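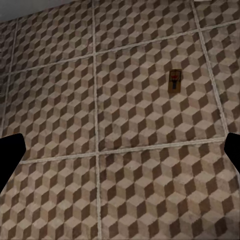
Wrist view from the simulator: floor pick-up set, mousetrap on the cube-pattern tiles.

Reltness floor chores - README

What this is

I started Reltness because I wanted an answer to a question my sister keeps asking me: when can she buy a thing that tidies the floor? I don't mean a vacuum. She's got one of those and it eats socks. She means something that goes round and picks up what's lying there and puts it where it belongs, before the vacuum gets to it.

So this is a set of simulated attempts at that job. It's one chore, cut down about as far as I could cut it and still call it a chore. There's a small thing on the floor, there's a two-fingered gripper, and the thing has to end up in a tray. Everything is rendered. No real floors were used, and no real mousetraps either (I get asked).

There are 1,000 attempts in this release, spread over 80 room layouts. Ryszard Michalski built most of the rooms and I did the objects, the scoring and the moaning.

Why the floor is so horrible

My first version had a plain grey floor and the policy looked brilliant on it. I was very pleased with myself for about an evening. Then Ryszard dropped in the tumbling-block pattern, the one that looks like stacked cubes from every angle, and the whole lot fell over. Depth guesses went wild. The gripper would come down to meet an edge that was only paint, so to speak.

People do have floors like that! My gran's hall was worse. If a machine is going to work in houses it has to cope with beige and brown cubes, grout lines going off at a slant, smudges, bad light near the wall and all the rest of it, so I've kept the nasty floors in and they make up a fair chunk of the set. If you want the easy ones, filter on floor_style and pick "plain", but please say so when you report a score.

Why a mousetrap

It's flat, which is the main thing. A mug or a toy car gives the fingers something to close on. A flat bit of board lying on a tile gives them hardly anything, and you have to come in low from the sides. It also has a right end and a wrong end to hold. I'd pick one up by the plain part of the base, well away from the wire and the red trigger, and I'd like a robot to do the same.

The trap in the simulator doesn't snap. It's a single rigid body with the right shape and colours, and nothing is sprung. We do log which part of it was touched first, so you can see whether a policy went for the bare end or barged straight into the mechanism. Most barge. Don't use this to claim anything about safety with a live trap, and please don't test it on one.

So can they do it yet?

Sort of. With the plain floor and a chunky object, yes, and it's rather nice to watch. With the trap on the cube floor, our best policy gets it into the tray around 13 times in a hundred, and a good few of those are ugly - one corner pinched, swinging about, dropped from a bit too high. I still count them. The tray doesn't care.

Vitalii Bondarchuk, who fits out warehouses and has far more shop-floor sense than I have, thinks I'm asking the wrong thing. On a shop floor you'd paint the floor grey, put the parts in a bin and be done. He's right about shop floors. I can't paint my sister's hall.

What's in the folder

One folder per attempt. Inside you get the wrist camera frames, the gripper opening, the arm joint readings, the true position of the object and a small text file with the outcome. Layout names come from Ryszard and I've given up trying to change them: Plaron is the set of small rooms and Tevau is the set with corridors. If a name starts with "pal" it was made with Pal, our little script for scattering objects, and the placement is random. Everything else was placed by hand.

How outcomes are marked

There are 3 outcomes: in_tray, moved, untouched. "Moved" covers a lot of sins. It includes a proper lift that got dropped halfway as well as a trap that was shoved under the skirting. I meant to split it up and I haven't.

Known problems

The fingers are pure black in the wrist view, with no shading on them at all. It's a material I never finished. It makes them very easy to mask out, so watch that your model isn't leaning on it.

Shadows under small objects are weak. On a real floor you'd get a darker line at the edge of the board and I suspect that would help.

Some Tevau rooms have a gap where the wall meets the floor. Objects have been lost down it. Those attempts are marked untouched even when they plainly weren't, sorry.

Frames from before September use the older lighting. They're brighter. I've left them in but you can drop them with the light_version field.

Using it

Do what you like with it, including paid work. Tell me if you get a decent score on the cube floor, as I'd love to know how you did it. Bug reports go in the tracker, and if it's to do with room geometry put Ryszard's name on it and he'll get to it before I do.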